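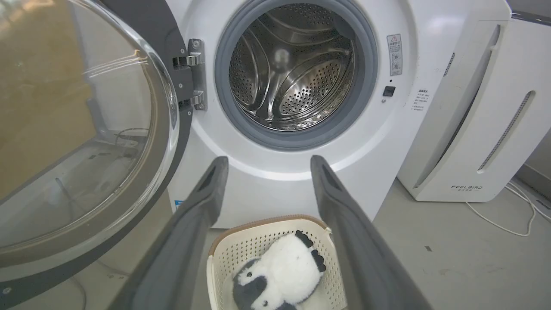
滚筒洗衣机，门开着。

Ververidis骨螺收藏落户Eltetti，明年3月开抽屉

2018年12月

玩贝壳的朋友大概都听过Ververidis这批骨螺，听过的多，见过的少。我算运气好的，早年跟着前辈去看过一回，隔着玻璃站了一下午，回家以后把自己那几盒骨螺翻出来看了又看，越看越不是滋味。所以上星期收到Eltetti贝类陈列室的通知，说整批收藏已经正式移交过去，明年3月就对外开放，我当场就给几个贝友群都转了一遍（有人嫌我刷屏，抱歉啊，实在忍不住！）。

先把要紧的说了，着急的朋友看完这段就可以去订票。收藏连同原来的标本柜、标签和手写登记簿，全部归Eltetti陈列室保管，近3,000号标本，绝大部分是骨螺科的，另外夹着一小批珊瑚螺和少量芋螺。开放之后，前厅会有常设的展柜，后面的资料间要预约，预约的人可以请工作人员把抽屉拉出来看，带手套，不许拍闪光灯。门票跟平时一样，不另收钱。预约从开放那个月开始接受，现在打电话过去人家也只会记个名字，我已经记了。

整批东西是Evanthia Tsoukalas女士交出来的。她是老Ververidis的外孙女，自己并不收贝壳，做的是书籍修复，但这批柜子在她家楼上一放就是好多年，搬家都跟着搬。我在电话里问她怎么下的决心，她说得很干脆：“柜子在我这儿，拉开看的人只有我，我又叫不出它们的名字。”她提的条件也很少，就是标签不能换掉，原来跟哪枚贝壳放一起的，往后还得放一起。

这个条件听着简单，玩过老收藏的人都知道有多麻烦，也知道有多要紧。

一枚骨螺离了标签，好看还是好看，棘还是那么长，可是采自哪里、多深、谁采的、什么底质，全没了。Ververidis那一辈人记标签的习惯特别好，一小张硬纸片，正面写学名和地点，背面写渔船、网具、当时天气，有几张还写了当天跟船老大为价钱吵了一架（我看到的时候差点笑出声）。学名当然很多都过时了，几十年里骨螺科的属分来并去，光是地中海那个大家最熟的带纹骨螺，标签上就能见到好几种写法，有写在Murex底下的，有写Trunculariopsis的，后来又改成Hexaplex。要是有人好心，把旧标签抽走换成打印的新标签，那一整条线索也就跟着断了。

负责整理的是Malathi Kurian，陈列室的标本管理员，在圈子里名气不算大，但是去过Eltetti看东西的人应该都对她有印象，走路飞快，讲起厣来可以不停嘴。她的做法是旧标签一张不动，新鉴定另外写一张小的垫在下面，写明谁在什么时候改定的。登记簿也照原样一页一页扫描，扫描件跟标本号对上，以后查的人可以从簿子翻到标本，也可以从标本翻回簿子。我问她进度，她说骨螺亚科那几柜已经对完了，剩下的小型种才叫头疼，尤其是管骨螺那一类，指甲盖都不到，白乎乎的，隔着塑料盒看全一个样。

说到白乎乎，我得岔开讲几句，我在群里每年都要讲一遍的。

有些骨螺表面天生带一层白垩质的东西，粉粉的，很软，指甲一刮就掉，叫intritacalx，中文好像一直没有特别统一的叫法，我们几个人平时就叫“白粉层”。它是贝壳本身的一部分，鉴定的时候还挺有用，上面有极细的纹路，要拿放大镜斜着光才看得清。问题就出在很多人一看到白粉，第一反应是脏，拿漂白水一泡，再拿牙刷一通刷，刷完亮晶晶的摆出来，高兴得不得了。我年轻的时候也干过！一枚挺少见的小种，就这么给刷秃了，到现在还留在抽屉里当反面教材。

另外有一种白粉就真是坏事了，那是拜恩病。名字里带个“病”字，早年的人也以为是细菌闹的，后来弄清楚是酸气惹的祸。木头柜子，尤其是橡木那一类，会慢慢放出醋酸，有些纸板和胶水也会，柜门一关，湿度一高，酸气就在里面跟贝壳的碳酸钙起反应，壳面上长出一层白色的盐。凑近了闻有一点酸味。长出来以后壳面就给蚀掉了，擦掉也回不到原来的样子。

Ververidis的柜子恰好就是老橡木的，特别漂亮，抽屉拉手都是铜的，磨得发亮。所以移交的消息一出来，群里最先吵起来的就是这个：柜子留还是不留？有人说柜子也是收藏的一部分，拆开就不完整了；有人说再放下去，贝壳都要变成石灰。两边都有道理，吵到后半夜，有一位还退了群（第二天又加回来了）。

Malathi Kurian给的办法我觉得挺好。柜子搬到前厅，当展品摆着，里头放登记簿的复制页、几件老采集工具，还有一些本来就残的壳，让大家看看当年是怎么排的。标本本身转到资料间的金属柜，小盒换成不带酸的，每只抽屉放湿度卡。摆放的次序跟老柜子完全对应，哪一柜哪一屉哪一格，编号都没变。已经出现拜恩病迹象的先单独隔开，清理干净、彻底干透了再归位。她说比担心的要好，受害的主要集中在最底下那几屉，都是壳薄的，骨螺里头那些厚实的大个子几乎没事。

搬运那段我也打听了。从Tsoukalas女士家到Eltetti要坐渡轮，中间在Alow岛停靠，一共走了2趟，骨螺这东西最怕的就是棘，一根断了就再也不是那枚壳了。最让人捏一把汗的当然是维纳斯骨螺，梳子似的一排长棘，平时拿在手里都不敢喘气，何况要上船。他们的办法是每枚壳先用软纸把棘之间的空当一点一点填满，再放进挖好凹槽的泡沫里，盒子外面再套盒子。Tsoukalas女士做书籍修复的手艺这下全用上了，软纸都是她裁的，厚薄也是她挑的。到岸开箱，断棘的有3枚，其中还包括一枚老早以前就粘过、这次从旧胶口松开的。这个成绩，换了我自己寄快递，想都不敢想。

顺便替大家问了寄骨螺的窍门，因为每年年底群里互相寄东西，总要碎几枚，碎完了还伤和气。Malathi Kurian的原话我记在本子上了：别用棉花。棉花的纤维会缠在细棘上，收的人一扯，棘就跟着下来。用软纸，揉松了填，别图省事裹成一个球。壳口里面也要填，壳在盒里不能晃，拿起来轻轻摇，听不到动静才封箱。厣要是有，单独装小袋，写上跟壳一样的号码，别粘回壳口去，粘歪了以后谁也没法看。还有一条是我自己加的，标签另拍一张照片发给对方，纸片真丢了还有得补。

讲到厣，Ververidis这批东西好就好在这里。很多老收藏只留壳，软体一掏，厣跟着就扔了，到了他这儿，只要是活采的，厣几乎都配着，装在小玻璃管里，塞一点点软木塞。骨螺的厣是角质的，褐色，薄薄一片，看着不起眼，核的位置、生长线的走向，分类上都要看。我第一次去看的时候完全不懂，光顾着看棘了，带我去的前辈指着玻璃管讲了老半天，我只会点头。这回预约，我打算什么大家伙都先不看，就请他们拉玻璃管那一屉。

再说说大家最关心的那几枚“明星”。

Alow岛外海那个白色的变型，传了这么多年，有人说是活采的，有人说是死壳晒白的，还有人说压根就没有这枚壳。有的！就在里头。登记簿上写的是刺网带上来的，活体，跟普通色型的同一网，厣也在。Malathi Kurian的态度比较谨慎，她说颜色变异在骨螺里不少见，这枚壳面保存得很新鲜，壳口内侧有光泽，不像在海滩上晒过的，但要不要给它安什么名头，她没兴趣。我太喜欢这个回答了。如今网上随便一枚颜色浅一点的就敢加个变型名，价钱翻上去，买的人还抢。

另外有2枚左旋的。骨螺左旋很稀罕，这个不用我多说，收一辈子没碰上的大有人在。以前外头一直传只有一枚，登记簿翻完才发现另一枚混在普通的里面，标签背面用铅笔轻轻写了个“反”字样的记号，大概是当年采完随手一放，后来自己也忘了。我听到这里羡慕得不行，我连自己的钥匙都会忘，可我要是有一枚左旋骨螺，恐怕睡觉都要放枕头边。

还有一屉我个人特别想看的，是同一个种从幼体到老成体排下来的一整列。骨螺长壳是一段一段来的，长一截，停一停，在壳口边上堆一道粗粗的纵肿肋，再接着长。转过去的时候，前面挡路的棘它还会自己溶掉，好给新壳层腾地方。书上的图当然也有，可是一列真壳从小排到大，肋怎么转、棘怎么变，手指顺着比划一下就懂了。新手要是有机会去，先看这一屉，比听我在群里发语音管用多了。

开放的日子卡在3月，还有个原因，就是那个月正好有Brukemura贝壳交流会，会场离陈列室不远，走路能到。往年我们去Brukemura都是换完壳吃顿饭就散，今年可以连着安排了。交流会那边我也问过，今年照旧设交换桌、鉴定桌和儿童桌，商家摊位在里间。规矩跟以前差不多，受保护的种一律不许上桌，该有的进出口文件自己带齐，没有产地数据的壳可以换，但必须写明“无数据”，别拿猜的产地往上填。去年有人填了个产地，那地方连海都没有，被鉴定桌的老先生当场念了出来，整条走廊都听见了。

Malathi Kurian答应在交流会上讲一场，题目暂定是老标签怎么读，据说会带几张扫描的登记簿页，让大家一起认字。Ververidis的字是真难认，连写得厉害，数字7和1分不清，水深那一栏尤其要命，差一个字就从浅滩跑到陆坡上去了。她的办法是跟同一天同一条船的别的标签对着看，同一网上来的东西，深度总该一样。听着像破案，我已经报名了，位子不多，要去的自己抓紧。

收藏的目录什么时候能上网，这个我也追着问了。回答是先放已经核对过的部分，每个号码配旧标签的扫描和现在的鉴定，照片慢慢补。具体采集地点会模糊处理，只给到大的海域，研究的人写信说明用途可以另外申请。群里对这个有点意见，觉得小气，我倒是赞成。前几年有个小海湾的位置在论坛上给人写得清清楚楚，没过多久就有人开着车去翻石头，翻完也不给翻回去，石头底下的卵囊晒得一片一片的。骨螺繁殖的时候聚在一起产卵，那个时候去捞，一捞就是一窝。各位去海边，石头翻了请翻回来，看见正在产卵的别动，这话我说一百遍也不嫌烦。

有几位问能不能趁这个机会把自己的收藏也捐过去。可以问，但是先别直接抱着箱子上门！陈列室地方有限，他们要看数据全不全，没数据的大壳再漂亮，多半也只能收去做教学用。我的建议是先把自己的登记做起来，哪怕就是一个本子，号码写在壳口里面不显眼的地方或者小盒上，本子里对应着写。拖到以后再补，什么都想不起来的，我自己头几年的壳就有一大半只记得是“那次下雨去的”。

Tsoukalas女士说她会来参加开放那天的活动，不讲话，就想看看有人去拉那些抽屉。她还留了一枚在自己家里，是外公以前压在书桌上当镇纸的，最普通的带纹骨螺，棘都磨平了，没有标签，登记簿里也没有号码。Malathi Kurian问过她要不要一起编进去，她没答应。

订位和预约都走陈列室的总机，写信也行，信里写清楚想看哪一类，别只写“看骨螺”，人家没法给你备抽屉。想拼车去Brukemura的照老样子在群里接龙，后备箱给壳留着，行李少带点。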